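Foire aux questions — Règles applicables aux essais de préhension en simulation
Programme Tustance, version du 2021-07-02

À qui s'adressent ces règles ?
Elles s'appliquent à toute équipe qui dépose des épisodes de manipulation simulés dans le cadre du programme Tustance, y compris les sous-traitants de la société Balaskas. Les essais sur robot physique relèvent d'un règlement distinct, disponible auprès du secrétariat technique.

Combien d'épisodes peut-on déposer en une seule fois ?
Un lot peut contenir jusqu'à 2000 épisodes. Au-delà, le dépôt doit être scindé et chaque partie accompagnée de sa propre fiche de lot.

Quels renseignements la fiche de lot doit-elle comporter ?
La version du simulateur, le modèle de préhenseur, la graine aléatoire de chaque épisode et le nom du responsable. Toute fiche incomplète est retournée au déposant, qui dispose de 30 jours pour la corriger.

Les scènes faiblement éclairées sont-elles admises ?
Oui. L'éclairage ne doit pas être modifié après l'enregistrement — ni correction de contraste, ni éclaircissement des ombres. Le réglage d'origine est consigné dans la fiche.

Un élément du préhenseur peut-il masquer une partie de l'objet visé ?
Le masquage partiel est accepté. Un épisode dans lequel l'objet reste entièrement caché du début à la fin est classé « non exploitable » et conservé à part.

Comment les échecs doivent-ils être traités ?
Ils sont déposés au même titre que les réussites, avec le code correspondant. Le code 617 désigne une interpénétration entre le préhenseur et un objet de la scène ; il impose une relecture par 2 personnes n'ayant pas participé à l'essai.

Peut-on réutiliser les décors de la bibliothèque Birkwood ?
Leur réutilisation est autorisée, à condition que les propriétés de contact des objets ne soient pas modifiées sans déclaration préalable.

Qui est compétent pour accorder une dérogation ?
Les demandes sont adressées par écrit à Stamatia Mavromatis, responsable de la conformité chez Gristusura. Une dérogation vaut pour un seul lot et n'est pas reconduite tacitement. La prochaine révision des présentes règles est prévue en décembre. 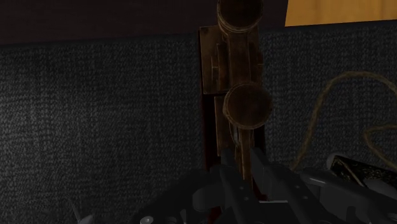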